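From: Dzintra Lill
To: the sourdough and rye list
Subject: Re: [rye] Starter gone flat after the move

Tamošiūnaitė wrote:
> I moved in August and my rye starter has not been the same since. It used
> to double by lunchtime and now it barely gets up over the rubber band.
> Same flour, same jar, same spoon. I feed it at 7 in the morning and again
> at 7 at night. The smell is sharper than before, a bit like nail polish.
> The loaves are dense at the bottom and there is a gap right under the
> top crust. Should I throw it out and start over? I have had this one for
> 13 years and I really don't want to.

Please don't throw it out! Thirteen years is a lovely age for a starter and I would bet my good bread knife that it's fine. Nail polish smell means hungry, nearly every time. It has run through its food and it's sitting there waiting for you.

My first question is where the jar lives now. When I moved to the house on Kedgate I put mine on the shelf over the stove because it looked nice there, and for weeks I had exactly your trouble. That shelf was so much warmer than my old pantry that the starter was going up and coming back down before I ever looked at it. I thought it wasn't rising. It was rising at 10 in the morning while I was at work! If you can stay home one day, put a strip of tape on the jar and mark the level every hour. You'll know by supper.

If it peaks early, feed it more. I went from equal parts to one spoon of starter, five of flour and five of water, and within two days it smelled like apples again. If it never peaks at all, then I'd look at the water. Your new town may treat it differently from the old one. Leave a pitcher out overnight, or try a jug of spring water for a few feedings and see if anything changes.

About the gap under the crust – I fought that one for most of a year. With rye it can be too much water, or too long in the pan before baking, or an oven that isn't hot enough at the start. Mine was the last one. I bought a cheap oven thermometer and found out that my oven, set to 450, was running well under that for the first half hour. Now I let it heat for a full hour and I put a baking stone on the low rack, and the dense strip at the bottom went away too. I was so happy I baked four loaves in one weekend and gave them to everybody on the street, including a man who I think was only there to read the meter.

A few of you asked whether I still have the old baking log. I do! It has 1,342 entries now, every loaf since I began, with flour, water, room temperature and a note on how it came out (some of the notes are a single rude word). It's a plain spreadsheet on a desktop computer.

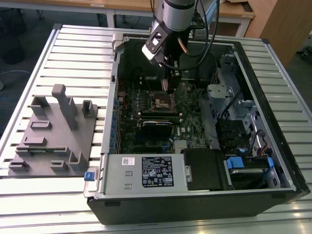 Desktop towers with the side panel off.

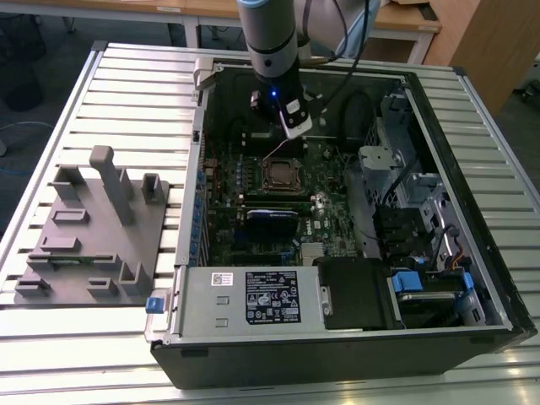 What I love about the log is going back to look for patterns. Loaf 187 was the first really good one, and for ages I had no idea why. Then I sorted everything by flour and saw that it was the first time I had used the coarse rye from Brimo in the soaker and kept the fine rye for the dough. I'd been so proud of my shaping that week! It was the flour all along. I still make that loaf more than any other, with a little caraway and a spoonful of dark syrup, and it keeps for days wrapped in a linen towel. Day three is the best one, if you can wait. I usually can't.

So, Tamošiūnaitė, do write things down while you sort this out, even on the back of an envelope. Time of feeding, temperature of the kitchen, how high it got. Change one thing and leave it alone for 2 days before you change the next.

And dry some as a backup this week. Spread a thin layer on parchment, let it sit until it cracks, crumble it into a jar and put it in the back of a cupboard. I can mail you a bit of mine as well, if you like. It's a cheerful one and it travels well – a piece of it went to my cousin and was bubbling again by the third feeding.

One more thing for the whole list: has anybody tried the long tins from Cemik, the ones with the sliding lid? I'm tempted, but I'd like to know whether the lid sticks once the dough gets up to it, and how much dough you put in for a square top. I've been guessing with a foil cover and it's never quite right.

Let us know how the tape test goes!

Dzintra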